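December 19, 2023
Smoke alarm bench, Kerby unit

Went back over the July log before starting anything new, and I trust it less than I did then. Prevero's sheet says their bedroom alarm responds to smouldering bedding "early". Early compared with what? The only number they give is 98 seconds, with no draught, no room size and no word on where the smoke source sat. Our July runs with the same model gave 396 seconds on the slowest. I don't believe either figure yet.

Rig as before: alarm on the ceiling plate, smoke source at mattress height, door shut, timer started by hand. Starting by hand is a weak point. Whoever presses the button is also watching for the first wisp, and we all want to see it.

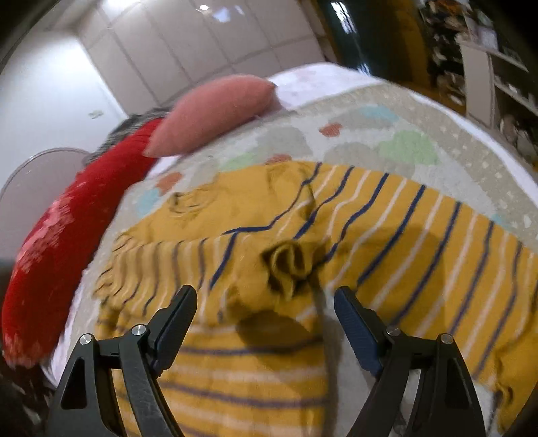
Runs

1. Prevero alarm, fan off. Sounded at 98. Suspiciously neat. Wrote it down, then checked that I hadn't copied it off their sheet.
2. Same alarm, fan on low. Nothing at 60, nothing at 98. Stopped the run when the source went out by itself, so no result. Not a fail, whatever the summary ends up saying.
3. Verkola alarm, fan off. Chirped at 15, then went quiet. The Verkola leaflet would call that a detection. I'd call it a loose battery until I've seen it twice. New battery fitted, run not repeated, out of time.

Kwak want us to put a heat sensor beside each alarm and treat the pair as one unit. Fine on a cooker hood. 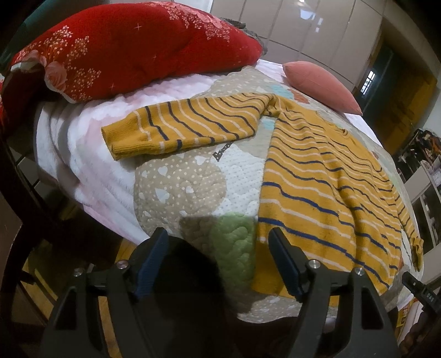 For a slow smoulder I can't see what it adds, when the smoke is up at the ceiling long before the air there warms by anything worth measuring. Their own note skips this and goes straight to the price.

Still to do: repeat run 2 with a source that lasts. Tape over the gap under the door, which I only noticed today and which may have spoilt the July set as well. Get the start off the hand button. Don't send Prevero any numbers before then, they will quote the good one.

Left the fan unplugged and the window open.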